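Home | Guides | Downloads | Contact

Filed under: Set-up & Installation

2024-06-20 | by the Burkix guide desk

Section 3: Adding your rooms to Zunmont

Okay, the app is on your phone and you're signed in, so now we get to the fun part (I really do think it's fun!). I did my own living room first and it took me 16 minutes, with a coffee break.

1. Tap Rooms, then the plus sign, and give the room a name you'll remember.

2. Pick a box label, say "soft toys" or "cables," and save it.

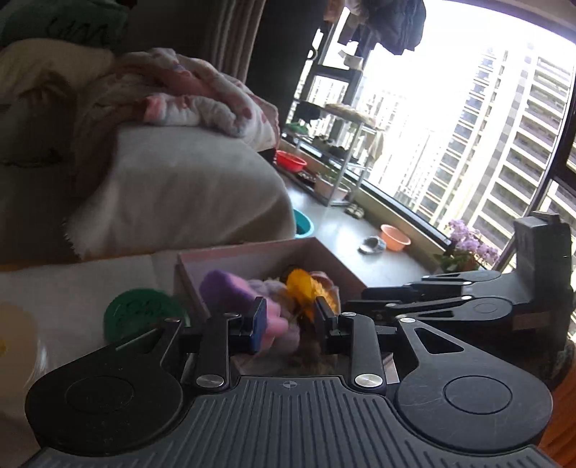

3. Type in the shelf or corner where the box lives. I keep mine short, like "hall 7," and the search finds it right away.

Note: the free plan holds 1,252 entries. I'm nowhere near that yet, even with the attic in there.

4. Go to Sharing and add anyone else at home who should see the list.

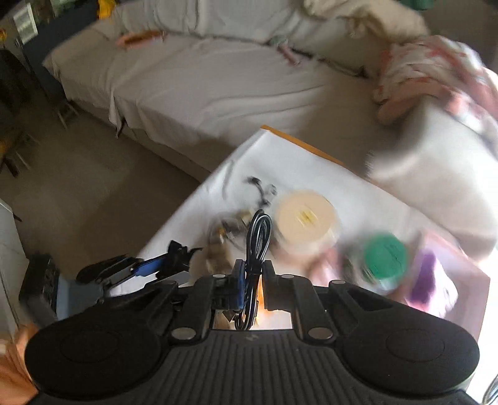 Looped black cable with thin white striping.

5. Tap Sync and leave the app open until the bar fills up.

Caution: don't rename a room while it's syncing! I did that last October and ended up with two kitchens, and had to merge them by hand from the Tools menu.

Previous | Next | Back to top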